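Household Help Board > Laundry and Clothes > Folding and storing

Best way to fold pinstriped clothes so they come out of a basket flat?

Posted by Geeta Tomar, April 8, 2023

I have moved my folding out of the bedroom and on to a table with a marble pattern, and I'm trying to get into a routine with it. Everything folded is supposed to go straight into a plastic basket and be carried upstairs in one go. The trouble is the dark pinstriped things. I fold them, put them in, and by the time I get them out there is a crease running across the stripes at an angle.
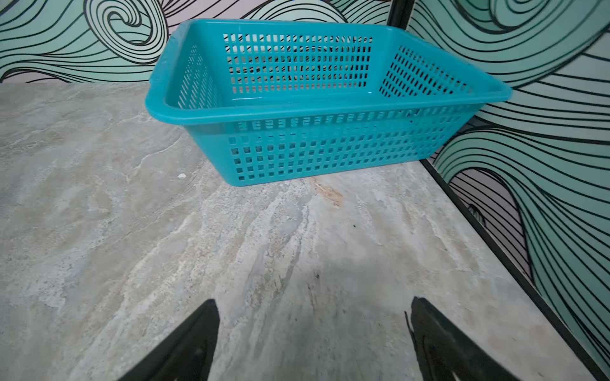
The basket, empty.

It has slotted sides and a thick rounded rim. I bought it from Sindwood last October and I would like to keep using it if I can. Should I be folding differently, or is a basket the wrong thing for shirts? I don't want to iron twice.

3 replies

Marinho

A basket is fine for a short trip. The folding is probably the problem. Fasten the top button and one in the middle, lay the shirt face down, and smooth it from the collar towards the hem. Fold one side in to the middle of the back, then lay the sleeve straight down along that fold. Do the same on the other side. Bring the hem up in two folds and turn it over.

With pinstripes you have a ready-made guide. Pick one stripe and fold along it. If the stripe wanders off, the fold is crooked — undo it and start again, it takes a few seconds. Sleeves are where most people go wrong. They pick the shirt up by the body and let a sleeve drop,

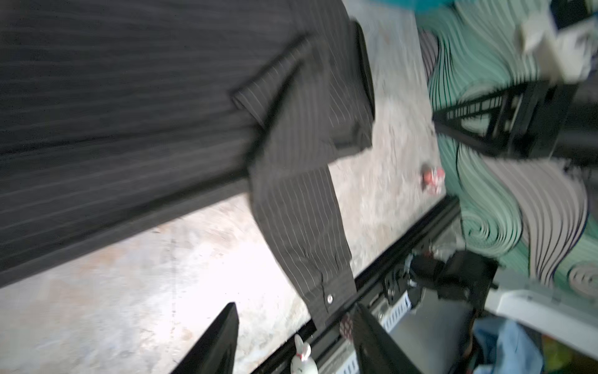 and then it gets tucked under any old how when the shirt goes down again. Hold both cuffs with the shoulders when you move it. I put shirts in last, on top of towels, and never more than 3 in a pile.

Zirkach

just roll them. been rolling mine for years, 34 litre basket, no problems. if it creases hang it in the bathroom

Droveo

I wouldn't roll anything you have already ironed. Agree with Marinho about following a stripe, and it works for trousers as well. Put one leg on top of the other with the seams together, pull the waistband level, then fold up from the hem. Smooth each layer with your palm before the next fold. If one panel is lying across another at a slant, that slant is what you will see later.

Clear the table first too. Small things left lying about end up under the cloth and leave a mark.

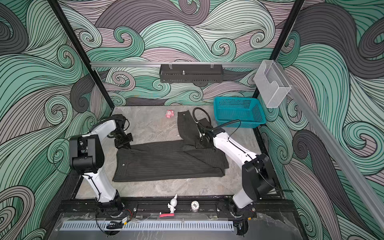 Does it matter if the clothes are still a bit warm from the iron when they go in the basket?

Let them cool flat for a few minutes first. Warm cloth takes a new crease very easily, and the weight of whatever is on top will press it in.

This thread has been viewed 1,732 times. 67 people found it useful.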